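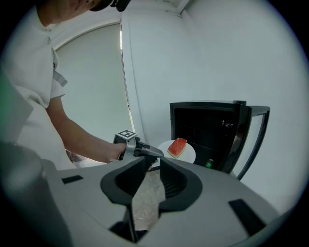 The Shared Kitchen Returns to the Housing Debate

Nov 5, 2022
By Marama Paewai

For much of the last century, Australian housing policy treated the private kitchen as the dividing line between a home and a lodging. A dwelling with its own stove and sink was counted as housing. A room without them was counted as accommodation, and was regulated, financed and spoken of accordingly. Tenants who cooked alongside people to whom they were not related were assumed to be passing through.

That assumption is now under review in several regional centres, among them Wurnero, where the Mevari Housing Association manages 2,151 tenancies across the town and its surrounding district. The association's waiting list has lengthened each year, and the greater part of the increase consists of single applicants over the age of fifty-five. Very few of them can be offered a one-bedroom unit within a year of applying. A larger number have indicated that they would accept a private bedroom and bathroom in a building where the kitchen, laundry and sitting room are held in common.

The association received 464 expressions of interest when it opened a register for such places in July. It had two buildings available.

"We had framed the question as one of compromise, and applicants did not read it that way," says Jarrah Baxter, the association's manager of tenancy services. "Many had nursed a partner, or had lived alone for some years in a house that was too large. They asked about parking and they asked about pets. A good number asked who else would be there in the evening."

The first of the two buildings, Lestudia House, is a former nurses' residence of cream brick, set back from the road behind a row of peppercorn trees. Its conversion retained the original corridor plan and the long sash windows on the northern side. The second, on Wihongi Street, began as a motel and was acquired after standing vacant for several seasons. Its rooms open onto a covered walkway, and the former reception and breakfast area has become the common room.

The two sites were fitted out on different principles, and the differences have proved instructive. At Lestudia House there is one large kitchen at the centre of the ground floor. At Wihongi Street the cooking areas are smaller and are distributed along the walkway, each serving a cluster of rooms. Residents of the first building tend to know one another by name across both floors. Residents of the second tend to know their own cluster well and the others slightly.

Neither pattern is regarded by the association as the better one. Flynn Goodwin, the architect engaged on both conversions, observes that the choice was made largely by the existing drainage. He does, however, draw attention to a point that arose in consultation and was nearly lost in the drawings. Prospective residents were less concerned with the number of burners than with bench space near the door.

"People come in with shopping and need somewhere to put it down," Goodwin says. "If the only clear surface is on the far side of the room, they must walk through whatever someone else is doing. It seems a minor courtesy, but it is exercised several times a day, and when the room makes it difficult the residents begin to think ill of each other."

Cold storage was the subject of longer discussion. The original brief provided for full-height refrigerators divided by shelf. Residents' representatives asked for small units that could be assigned to one person or one couple, and this was adopted at Wihongi Street. At Lestudia House the shared refrigerators were kept, with the addition of a common shelf for milk, butter and condiments bought from a pooled fund. The contribution to that fund is 50 dollars a quarter, collected with the rent, and it also covers tea, dishwashing liquid and light bulbs. Residents voted to exclude coffee after opinions on the matter could not be reconciled.
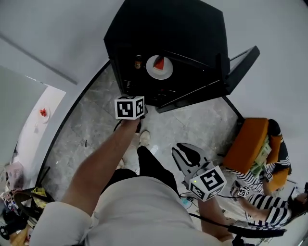
The Question of Rules

Shared housing has an uneven history in this country, and its critics are not without evidence. The boarding house of popular memory was frequently overcrowded and poorly maintained, and its occupants had few rights against a proprietor who could lock the kitchen at seven in the evening. Reform brought minimum standards, but it also brought a preference for closure over repair. Many towns lost their lodging houses entirely and replaced them with nothing.

Barrett Abernathy, a retired tenancy advocate who now sits on the advisory panel for both buildings, argued from the outset that each resident should hold an ordinary residential lease. The alternative, an occupancy agreement of the type used by student colleges, would have been simpler to administer. It would also have permitted removal at short notice.

"A person of seventy will not hang pictures in a room from which she can be removed in a fortnight," Abernathy says. "She will keep her boxes packed. I have visited such rooms and seen the boxes."

The lease was adopted. House rules are set out in a separate document, limited by agreement to a single page, and may be altered only by a meeting of residents. The present version at Lestudia House deals with overnight guests, smoke alarms, the use of the piano after nine o'clock and the labelling of leftovers. An earlier clause concerning the arrangement of saucepans was repealed within weeks of its adoption.

Disputes have occurred. Most have concerned noise, and one concerned a cat. The association employs a part-time liaison officer, Tane Bolger, who attends each building weekly and whose duties are described in his contract as facilitative. In practice he spends a portion of each visit examining tap washers and door closers. Bolger takes the view that a maintenance request is often the first sign of a disagreement, particularly where two residents report the same fault in different terms.

He also keeps a record of cooking times, compiled at the residents' request, which showed that the expected congestion in the early evening did not arise. The busiest period at Lestudia House falls late in the morning. Several residents take their main meal at midday, as they did in their working lives on farms and at the abattoir, and have no wish to change.

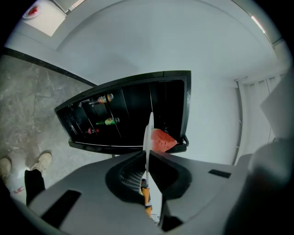
Costs and Prospects

The financial case for shared facilities is sound but less dramatic than is sometimes claimed. Plumbing and electrical work are concentrated, and fewer appliances must be purchased. Against this must be set the heavier wear on those appliances, the cleaning of common areas and the liaison officer's salary. The association's board has been advised to expect modest savings per resident over the life of each building, with the larger benefit lying in the speed of conversion. An existing motel can be occupied within months of purchase. A new block of units requires years.

Valuation remains an obstacle. Lenders are accustomed to assessing a building by the number of self-contained dwellings it holds, and on that measure Lestudia House contains none. Mevari financed the work from reserves and a state grant, an avenue that is unlikely to be open to smaller providers. Planning schemes present a similar difficulty, and in some districts a building of this kind can be approved only under provisions written for hostels.

Baxter expects that a third building will be proposed next year, subject to the sale of surplus land on the eastern side of town. The register of interest has been kept open in the meantime, and applicants are invited to visit either house by appointment. They are generally received by a resident. On the association's advice the visits are scheduled for late morning, and most are held in the kitchen — a practice that the residents of Wihongi Street have asked to have moved to the common room during the warmer months, when the walkway doors are left open and the cooking areas are in constant use.

Contact the editors | Copyright 2022. All rights reserved. | Back to top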